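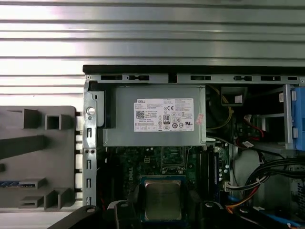

Reina Kolstad

Dudala has started shipping Tam, a two-finger gripper and wrist camera kit sold for light disassembly work, and the Brirnidura repair lab has had one on loan for review since December. The kit consists of the gripper, the camera and its bracket, a cable harness, an adapter plate and a license for Inlow, the software that records and replays arm motions. The arm is not included. Dudala lists compatible arms in the manual, and the list is short.

We gave it desktop computer teardown, a job we know well by hand. An open tower case is a poor place for a gripper. Drive brackets stand up next to soft cable bundles, the power supply blocks access from one side, and nearly every surface is either sheet metal that throws glare or dark plastic that returns very little light. A kit that can work in there should manage most enclosures of similar size.

Mounting took one morning. The adapter plate fit without shimming, but the hex screws on the linkage plates came with no thread locker, and two of them had backed out by Friday of the first week. Dudala support said later units are treated at the factory. Ours was not, so we did it ourselves and have had no movement since. 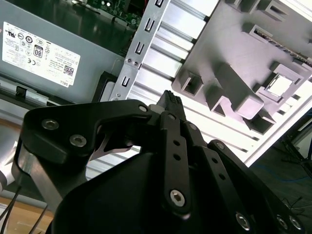
Cable connectors are where the fingers do best. The linkage keeps the tips close to parallel through most of the travel, and maximum opening is 65 mm, enough for any plug we are likely to meet in an office machine. Grip force is set in Inlow as a percentage. The useful range for power and ribbon connectors sits in the lower third. Above that the fingers will hold a plug firmly enough to drag the cable with it, and there is no slip detection to warn the operator. Latched connectors remain a problem. Tam has two fingers and a latch needs a third point of contact, so we release those by hand first.

The gripper body is wide behind the tips. This is our main complaint. Reaching past a drive cage means approaching at an angle, and Inlow's collision model treats the gripper as a simple box, larger than the real part. It refused several approaches that cleared with room to spare when jogged manually. The box can be edited in a text file — the format is not documented, but it is readable. 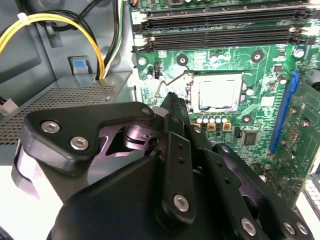

Work close to the processor socket asks for more care. Retention levers are thin and spring loaded, and capacitors often stand within a finger's width of them. We limited speed to 10 percent in this area and set a stop height above the board. The camera view includes the fingers themselves at all times, which helps with judging tip position and costs a good part of the lower image. Operators got used to it within a day or so.
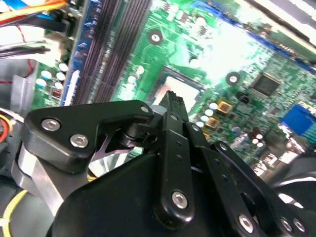
Glare off bare boards was the other limit on the camera. Exposure is automatic by default and tends to wash out part of a board under bench lighting. Fixing it manually and moving the lamp to one side gave usable detail on sockets and slots. Inlow stores exposure with each recorded motion, a sensible choice that other packages could copy.

Over 168 hours of powered time we recorded some 620 motions. The gripper faulted twice, both times on a loose harness connector at the wrist. A strain relief would have prevented it, and none is supplied.

Inlow exports recordings in its own format and as plain joint tables. The tables drop the force settings, so keep the originals. The base license covers 100 stored motions on the controller, with the rest held on a connected PC.

Tam suits a lab that already owns a supported arm and has someone willing to edit configuration files. For unattended work inside enclosures we would wait for a better collision model. The loan unit goes back at the end of the month, and readers with questions about the adapter plate or the harness should send them in before then.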